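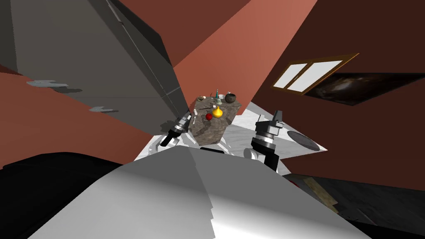 Veslow Side Table in Stone Finish

Print this page | E-mail to a friend | Share (522)

If you've been hunting for a small table that can live beside the couch all winter and then shuffle out to the covered porch once the snow's gone, the Veslow is well worth a look. We've had one in our own showroom kitchen for 2 years now (it holds the kettle, the biscuit tin and far too many mugs) and we still like it as much as the morning it came out of the box!

The Veslow comes from Michiels, a small workshop in Skurnurwood that makes tables, benches and plant stands and very little else. Their stone finish is put on in thin coats over a solid core, then rubbed back by hand, so it has a bit of tooth to it when you run your palm across. Cups don't skate around. It's also a good deal lighter than cut stone – one person can carry it up a flight of stairs without calling the neighbours.

What we love about it

The colour is the big one. Stone finishes can go a bit flat and grey under indoor lights, and this one keeps its warmth in the evening. It sits nicely with timber floors, wool rugs and older furniture, and it doesn't mind being next to something bright either. We've tried it with the Bania armchair in mustard and were very pleased with ourselves.

The height is good too. You can reach your tea from a low chair without leaning, and the top is generous enough for a lamp, a book and a plate of toast all at once.

Looking after it

Wipe with a soft damp cloth and a drop of dish soap. Skip the scouring pads and anything with bleach in it. Red wine and turmeric should be mopped up fairly promptly, and we'd use a trivet under pots straight off the stove. Michiels recommends a fresh coat of their clear sealer every 5 years, or sooner if the table spends its summers outdoors. The sealer goes on with an old T-shirt and is dry by suppertime.

Delivery and assembly

The legs come off for shipping and go back on with the hex key in the box. Felt pads are included for hardwood, and there are rubber ones as well for tile and concrete. Orders leave our warehouse in around 2 weeks, a little longer in December.

Stock code: 3326
Matching pieces: Veslow bench, Veslow plant stand

Print this page | E-mail to a friend | 5 comments

This site uses cookies to remember your basket. Accept | Cookie settings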